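Workbench > Old Computers > Dell Tower, Part 3

I finally have the Dell open, and I love this thing! It was headed for the scrap pile at Plunditz, 40 bucks the lot with a monitor I don't need, and I've been grinning since Sunday. Look how roomy it is in there.

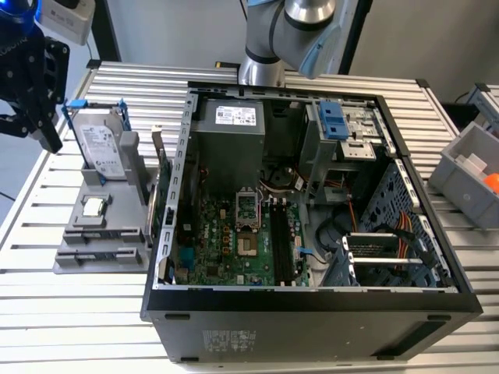 Last edited in May: fixed the bit on the memory slots

Blue means "pull me." Latches, clips, drive caddy, all blue, so you hardly need the manual. The hard disk is a Seagate and it sits in its caddy like a book on a shelf.

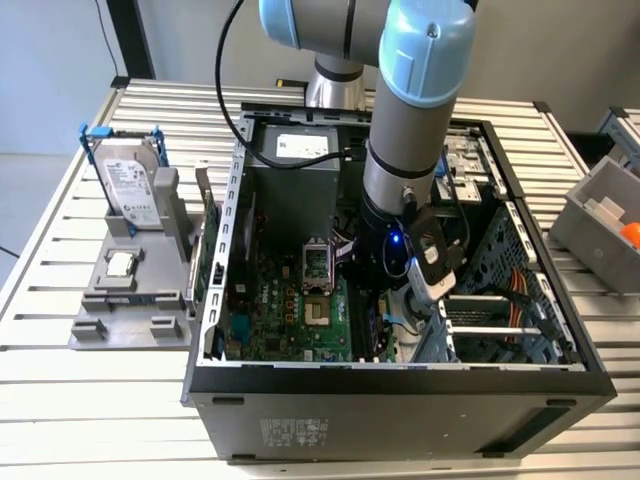 Seagate in its blue caddy, standing in the tray.

I'm using a gray printed tray for the parts (best thing on the bench, no more CPU in a coffee saucer). The chip gets its own recess, and the card stands up in a slot.

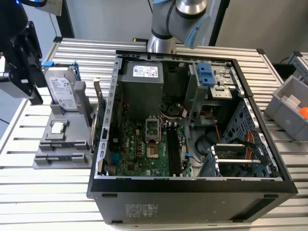
Memory comes next. Both slots are free and I have 6 old sticks to try, so there's a good chance two of them match. Then fresh paste, then the fan, which sounded like a hair dryer the last time I ran it. 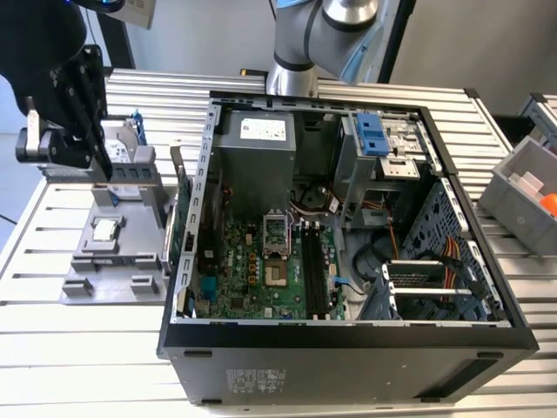
What's left to do

Blow out the power supply, tidy those cables, order a new coin battery. More next week!

Comments (3)

Jelle Coppens: Had the same blue latches at work. Still miss them.

Jemal: What paste are you using?

mukalitz509: Please post the tray file!!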